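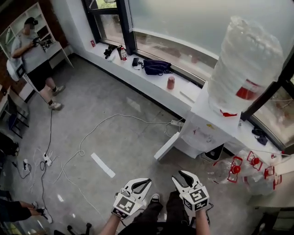
Search articles, authors, topics

11 min read

3.2 Home reading logs and book choice

The second part of the study looked at what families read at home between school visits. Each of the 30 classrooms received a box of chapter books at the start of October, and children could take home one title at a time. Parents filled in a short paper log with the title, who read aloud, and how many minutes they spent. The log fit on one side of a card so that it could be tucked into the book as a bookmark.

We collected 3058 log cards. Of these, 2057 had every line filled in and were used in the analysis. The most common gap was the minutes line, which parents of older children often left blank. Koller and Hiebert coded the titles by length and by whether the book was part of a series. Where they disagreed, Marti made the final call.

The order of events for one classroom ran from the first box of books to the parent interview. All classrooms followed the same order, though two started a week late after a delivery problem with the Gruber book boxes.

Books that belonged to a series went home more often than single titles, and this held in every grade we looked at. Children tended to ask for the next volume before returning the one they had. Teachers saw this too, and several kept a waiting list on the classroom wall. The Onness books, a set of short mysteries, had the longest lists in second grade. In third grade the pattern was weaker - by then many children were reading to themselves in bed and the card recorded only the part a parent had read.

Length mattered less than we expected. Books over 200 pages were borrowed less often, but once they went home they were kept longer and read on more evenings. Parents who chose a long book usually read one chapter a night and stopped there. Parents with short books were more likely to read the whole thing in a sitting and then skip a night or two.

Who did the reading also differed by grade. In first grade a parent read nearly all of the text. In second grade many cards listed both parent and child, and the notes describe taking turns by page or by character. A few cards named an older sister or a grandparent. We kept these in the analysis and coded them as adult or sibling readers.

The cards have clear limits. They rely on what parents remembered to write down, and a family that read every night without filling in a card does not appear in our numbers at all. Forsberg and Hoshino compared the cards with the parent interviews and found that families with more than one child in the study often used a single card for both. We could separate these in most cases by the title of the book. Cards that could not be separated were left out. The interviews themselves are covered in Section 3.3.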